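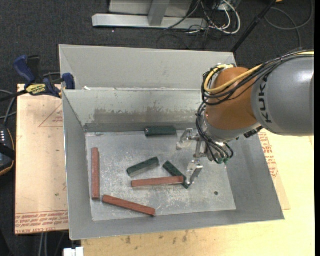
Herus

Comparing two grippers on a bin of mixed blocks

You need one arm, one metal bin and six blocks in two sizes. We use a KUKA arm and three blocks of each colour, the green ones short and thick, the brown ones longer and thinner.

Clamp the bin to the table first. If it shifts between runs, the results can't be compared.

Scatter the blocks so that at least one rests on another. Start with the two-fingered gripper, fingers open, and set the opening wider than the thickest block. Keep the approach speed at 50 mm per second until the paths are checked.

Run 455 picks, then fit the Carbone gripper and repeat with the same layouts. Teach the tool centre point again after the swap - the old one will be wrong.

Log every miss with its cause. Blocks lying against a wall need their own column, as a finger may not fit behind them.

Check the cables at the wrist every 3 hours and stop if one is pulled tight.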